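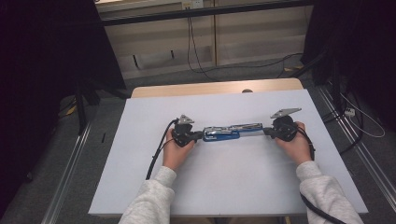
Two-handled gripper bar on the white board, one cable per handle.

September 2, 2020

Equipment planning, second pass. Neelam wants the October order settled before the quotes lapse.

Custier quotes 4000 for a second handheld unit, cables included. Murndale is cheaper but has a lead time of over 70 days, so it misses the window. Dorin prefers to wait for Murndale. I don't.

Spares to add whichever way it goes:
handle cables, 4
joint sets, 2
finger plates, one pair each side

Cables are the weak item in the budget. The current ones run back past the left wrist and along the right forearm and take the bending there -- strain relief should be a line of its own, not buried under consumables.

Open: does the Custier price cover calibration? Fouad to ask. Graça has the cost code.

E. Ocampo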